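가사 로봇은 어디까지 왔나: 천과 마찰 쪽에서 본 메모

작년부터 집안일 로봇 이야기가 나올 때마다 같은 질문을 받는다. 설거지나 빨래 정리를 기계에 맡길 수 있느냐는 것이다. 내 답은 작업별로 다르다. 바닥 청소는 된다. 식기세척기에 그릇을 넣는 일은 조건이 맞으면 된다. 직물이 들어가는 일은 아직 느리고, 실패율도 높다.

직물이 어려운 이유는 형상이 고정되지 않기 때문이다. 머그컵은 잡는 위치가 몇 밀리미터 어긋나도 머그컵이다. 수건은 집는 순간 모양이 바뀌고, 바뀐 모양에 맞춰 다음 동작을 다시 계산해야 한다. 속이 찬 쿠션이나 천으로 싼 블록은 그 중간쯤에 있다. 전체 윤곽은 유지되지만 표면이 눌리고, 눌린 만큼 접촉 위치가 달라진다. 강체로 모델링하면 파지력이 모자라고, 완전한 유연체로 다루면 계산량이 늘어난다.

표면 질감도 변수다. 올이 굵은 직물은 마찰계수가 높아서 잡고 나면 잘 미끄러지지 않는다. 대신 손가락을 밀어 넣는 단계에서 표면이 같이 끌려온다. 짙은 색이면 깊이 센서 쪽 문제가 하나 더 생긴다. 적외선 반사가 약한 검은 천은 점군에 구멍이 나고, 그 구멍이 하필 모서리에 걸리면 파지점 추정이 크게 흔들린다. 회색 천과 검은 천을 같은 파라미터로 돌려 보면 차이가 바로 보인다. 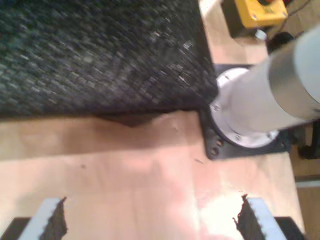

그리퍼 개폐 폭은 사람들이 자주 빼놓고 이야기하는 제약이다. 평행 그리퍼는 최대로 벌려도 잡을 수 있는 두께가 정해져 있다. 그보다 큰 물체는 모서리를 집거나, 밀어서 옮기거나, 팔 두 대로 양쪽에서 눌러 들어야 한다. 사람은 이 셋을 의식하지 않고 섞어 쓴다. 로봇은 어느 쪽을 쓸지부터 정해야 하고, 중간에 전략을 바꾸는 순간 시간이 많이 든다. 밀기는 제어가 단순해 보여도 바닥면 마찰이 균일하지 않으면 물체가 회전한다. 목재 상판에서는 결 방향보다 코팅이 닳은 자리의 영향이 더 컸다.

손가락 패드는 소모품으로 보는 편이 맞다. 거친 패드는 천에 잘 걸리지만 유리나 도자기에서는 접촉 면적이 줄어 불리하다. 부드러운 실리콘은 그 반대다. 범용 가정용 로봇이라면 하나로 양쪽을 다 처리해야 하는데, 지금 나와 있는 절충안은 둘 다 애매하게 한다. 패드 교환 장치를 붙이자는 의견도 있다. Octavio Arboleda가 시험한 방식은 교환 한 번에 13초가 걸렸다. 공장 라인이라면 검토할 만한 숫자지만 거실에서는 길다.

작업 공간 배치도 성능표에 잘 안 나온다. 팔 베이스 바로 옆은 의외로 다루기 나쁜 구역이다. 도달 거리 안에 있어도 관절이 접힌 자세가 되고, 자기 몸과의 충돌 여유가 줄어든다. Rocío Giraldo와 Shezi 작업대를 손볼 때 물체 시작 위치를 베이스에서 멀리 떼어 놓았더니 성공률이 올랐다. 알고리즘은 손대지 않았다. 이런 결과를 발전이라고 불러도 되는지는 잘 모르겠다. 가정에서는 사람이 물건을 아무 데나 둔다.

공장 쪽 사정은 낫다. 물체 종류가 제한되고, 조명이 일정하고, 지그로 위치를 잡아 줄 수 있다. Sanen에서 포장재를 옮기는 셀은 작업자 2명이 하던 일 가운데 상자 적재만 넘겨받았다. 천으로 된 완충재를 끼우는 공정은 여전히 사람이 한다. Ertuğrul Polat에게 이유를 물었더니 사이클 타임이 안 나온다고 했다. 끼우는 동작 자체는 되는데, 비뚤게 들어갔을 때 빼서 다시 넣는 절차가 너무 길다는 것이다.

복구 동작이 지금의 병목이라고 본다. 시연 영상의 성공 장면은 충분히 쌓였다. 실패한 뒤 어떻게 되돌아오는지는 데이터도 적고 평가 기준도 제각각이다. 재시도를 성공으로 치는 논문이 있고 실패로 치는 논문이 있어서 수치를 나란히 놓을 수가 없다. 나는 사람 개입 없이 끝난 비율과 총 소요 시간을 따로 적는다. 이렇게 적으면 숫자는 나빠지지만 비교는 된다.

빨래를 개는 로봇을 언제 살 수 있느냐는 질문에는 연도를 말하지 않는다. 양말 짝 맞추기와 이불 커버 씌우기는 난이도가 전혀 다르고, 둘을 묶어 답하면 어느 쪽으로든 틀린다. 다음 글에는 손가락 패드 재질별 미끄럼 시험 결과를 정리할 예정이다. 측정은 끝났고 그래프 축 단위만 통일하면 된다.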